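Chapter 6
Form Data and Where It Goes 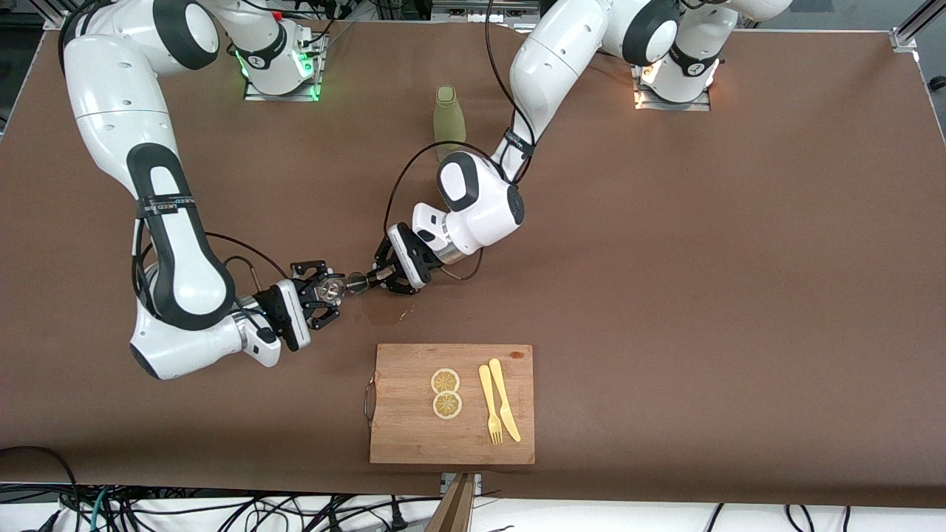 Chapter 5 ended with a working page: a heading, two columns of text and a footer. A visitor could read it but had no way to answer. In this chapter you will add a form and follow one submission from the browser to the place where it is stored. Most beginners spend their time on the part of the form that people see. The larger share of the work is on the server, and that is where this chapter spends most of its pages.

6.1 What a form sends

A form is a set of named fields and an address to send them to. When the visitor presses the submit button, the browser collects the name and value of each field, joins them into one request and sends that request to the address. The label printed beside a field is not sent. Neither is a field that has no name, which accounts for a good many of the "missing data" problems in the lab reports for this course.

There are two common ways to send the request. With GET, the values are added to the end of the address, where they can be read, bookmarked and saved in the browser history. With POST, they travel in the body of the request. Use GET for searches and filters. Use POST for anything that changes a record or carries personal details.

6.2 The Funddale form

The running case in this chapter is the membership form for Funddale, a small lending library for tools. The first version was written by Tzu-hsuan Lai and had 15 fields. Over one season it took in 959 submissions, and 400 of them could not be used as they stood. Some had no phone number. Others had a street address typed into the field for the city – the two boxes were next to each other and the same width.

Fung-ping Tsai rewrote the form the following October. The second version checks each value twice, once in the browser and once on the server. The browser check is a convenience for the visitor, who sees the error before the page is sent. It can be switched off or skipped, so the server check must repeat all of it. You will build both versions, starting with the faulty one.

6.3 Limits on length

Every text field needs an upper limit. The comments box on the Funddale form accepts 800 characters, and the matching column in the database is set to the same number. If the two limits differ, one of two things happens: the database refuses the record, or it cuts the text short and says nothing. Which one you get depends on the settings of the database – check them before you begin Exercise 6.1.

Before reading on, open the project folder you saved at the end of Chapter 5 and make a copy of it. Name the copy funddale-form. All file names in the next section refer to this copy.

Filed under: Web Basics, Forms, Course Texts

Print this chapter | E-mail this chapter

Related chapters
Chapter 5: Page Layout with Columns
Chapter 7: Storing and Finding Records
Chapter 8: Sending Mail from the Server
Appendix B: Setting Up the Test Database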